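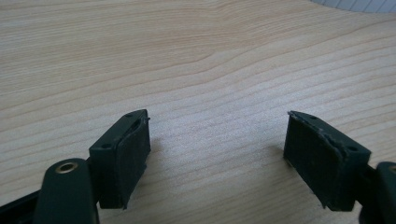
Zuvance Nikus Dining Table Review: A Year of Dinners, Two Coats of Oil, One Grudge

by Zahira Ismail

I did not want to become a person with opinions about tables. For nine years I ate off a glass one that came with the apartment, and my only thought about it was that I could see my own knees. Then we moved, the glass table stayed behind to show its new owners theirs, and I spent most of January reading about wood finishes on my phone at two in the morning.

The short list came down to the Nikus from Zuvance and the Prastura, which everyone with nice lamps seems to own. The Prastura costs a little over $2,000 before delivery. I sat at one in a showroom and it was lovely, and a man came over and told me it would outlive me, as if I had asked. I bought the Nikus.

Delivery and assembly

The box weighs 77 pounds. The delivery service is described as "to your door," and they meant the door. My sister-in-law, Melur Setiawan, helped me walk it down the hall end over end, like two people disposing of something.

Inside you get the top, four legs, two side rails, two end rails, a bag of bolts and an Allen key. The instruction booklet runs to 13 pages, four of which are warnings and one of which is blank. There are no words in the useful part, only drawings of a bald man looking pleased. At step six he stops looking pleased, and you should pay attention there. The end rails are not the same front to back. The pre-drilled holes sit slightly closer to one face, and if you put that face on the wrong side everything goes together beautifully until the legs, which then lean outward like a newborn calf's.

We took it apart and did it again. Second time through, it took us forty minutes, including an argument about whether hand tight means my hand or hers.

Do yourself a favor and build it on a rug, upside down, in the room where it will live. Assembled, it does not go through a normal doorway without taking the legs back off. Ask me how I feel about the door frame.

The size

Sixty-six inches long is what the page says, and 66 inches is what I measured, so no complaints there. Zuvance says it seats six. It does, if two of them are fond of each other. The legs are set in from the corners, and whoever sits nearest one will spend the meal with it between their knees. Four adults is comfortable, with room in the middle for serving dishes and the pepper grinder nobody needs that badly.

Height is standard. Our old chairs fit under it with the arms just clearing the rails. If you have chairs with tall arms, measure before you order. I measured afterward, and enjoyed a very tense ten seconds.

The top

Pale wood, oiled, and quite pretty. The grain on ours is calm for most of its length and then gets busy at one end, where I have put myself. It feels like wood under your wrists, warm and a bit dry, and after so many years of glass I kept patting it.

What you need to know about an oiled top is that it's a relationship. Water left overnight will leave a ring. Red wine left for an hour will leave a more interesting ring. The care card says to wipe spills "promptly," a word that was clearly chosen by someone who has never fallen asleep during a movie.

The rings do come out. I use fine sandpaper, go with the grain, wipe off the dust and put on a thin coat of oil with an old T-shirt. I tried the Mandagi table oil because the hardware store had it, and it smells like oranges and a garage. It dried overnight and matched well enough that I can't find the first ring anymore, and I know where to look. The little bottle that comes in the box covers half the table. I can only think they expect you to have a favorite half.

Dents are another matter. The wood is on the soft side. Press a ballpoint through a single sheet of paper and you have signed the table as well. My nephew's long division is preserved near the window end, and under a low lamp you can check his work. He forgot to carry. I've tried the trick with the damp cloth and the iron, and it lifted the shallow ones and left the division alone.

Wobble

Yes, a little, after the first two months. The leg bolts loosen as the wood settles into the season, and the remedy is to crawl under there with the Allen key and give each one a quarter turn. I've done it twice. The Allen key now lives in the cutlery drawer next to the corn holders, where it gets used more than they do.

The feet have no levelers, just felt pads, and one of ours came off and attached itself to a sock. If your floors are old and have views of their own, budget for a folded beer mat. The Prastura has proper screw-in feet, and I'll admit I thought about them for a week.

Customer service

I wrote to Zuvance about the bare patch the small bottle left me with. They answered the next day, were very kind, and sent me a second small bottle. So I now have enough oil for one table. I also asked whether the end rails might be labeled in future, and was told my feedback had been passed along. I picture it going down a long hall, end over end.

What I'd change

Label the rails. Put in a bigger bottle. Move the legs two inches toward the corners, and let the poor soul at the end cross their ankles. I would also like somebody to tell the bald man what's coming at step six.

Who should buy it

If you want a surface that looks the same in five years as it does on day one, get something with a hard lacquer, or go back to glass and your knees. If you have small kids and no patience for sandpaper, I'd wait. If you can live with marks, and you're willing to spend one evening every few months rubbing orange-scented oil into your furniture while dinner happens on the couch, it's a good table for well under half the price of the Prastura.

Melur came over last week, ran her hand across it, and asked if I'd tightened the legs lately. Then she ordered one. She has asked me to help carry it.

Rating: four out of five. The missing one is in the door frame.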